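Small spaces, big difference: our tidy-up month at Virum

What a month it has been! When we asked in the last newsletter whether anyone fancied joining a shared tidy-up, we expected a handful of replies and perhaps a cake. We had 68 households sign up, from the flats above the bakery right out to the farm cottages past Drorka, and the messages are still coming in. If yours isn't mentioned, please don't be cross - we've read every one of them and there will be more in the next issue.

For anyone who missed the start, the idea came from Edileuza Rocha, who moved from a house with a garage into a one-bedroom flat just before December and had to find a home for everything she owned. Her rule was to pick one small area, finish it, and leave the rest of the flat alone until the next day. A drawer counts. The shelf over the boiler counts. So does the inside of the car, which was where I began (I found three umbrellas and a library book, now returned with a very red face).

Start with what you touch every day

Quyên Đinh gave the opening talk at the Evangelista hall and it was a joy. She used to fit out kitchens on canal boats, so she knows a thing or two about living without spare room. Her advice was to leave the loft and the photo albums for later and begin with the things you pick up each morning: keys, kettle, toothbrush, post. Keep those within reach of where you use them and the whole day runs more smoothly. I moved our tea caddy from one side of the kitchen to the other after hearing her speak and I'm amazed at how much nicer breakfast is!

She also passed on a good tip about labels. Write what you want to keep in the box, stick it on before you fill it, and you'll think twice about dropping in old batteries and bits of string. Masking tape and a felt pen will do very nicely.

Use the walls

This was the part of the talk that set everyone chatting over the biscuits. Most of us fill up our worktops and then run out of ideas, while the wall behind stays bare. Hooks, rails, narrow shelves and hanging baskets all take things off the surface and put them where you can see them. Wire mesh is handy in a bathroom or a shed as it lets the air through and you can spot your last tube of something before it runs out. Cable ties are cheap too, and they'll hold a light basket to a rail without any drilling, so they're well worth a try if you rent.

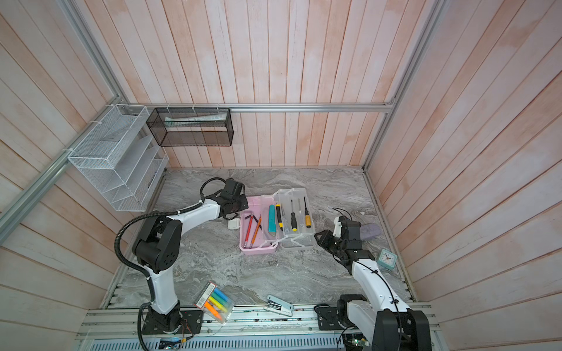

What went out of the door

Ksawery Witkowska very kindly took charge of the swap table and kept a proper list, bless him. By closing time on 27/04/2019 we had passed on 2216 items, more than 300 of them books, and the jigsaws had gone before I'd even got my coat off. Neusa Fontes took home a bread maker and has already brought round a loaf (seeded, still warm, gone by teatime). Anything left over went in the Dustell van to be sorted for repair or resale, and we were told that very little would end up as rubbish. Lovely news.

A few people asked what to do with things that aren't good enough to swap. Old towels are welcome at the animal shelter, paint tins can go to the tip if the lids are on tight, and odd screws and hinges are always wanted at the repair bench. Please don't leave bags outside the hall overnight - the foxes had a wonderful time with the last lot and we were picking up socks all along the hedge.

Next time

We'd love to do this again before the winter, with paperwork as the theme. Wagner Amaral has offered to show us how he keeps a whole family's letters in one slim folder, and I for one will be in the front row with my carrier bag of old gas bills. We have room for 100 people in the hall, tea and coffee included, and children are very welcome.

If you'd like a place, put your name on the sheet by the hall door or reply to this newsletter. Do send in your own stories as well, especially the cupboards you're still putting off. Mine is the one under the stairs, and I've promised Edileuza I'll open it this week.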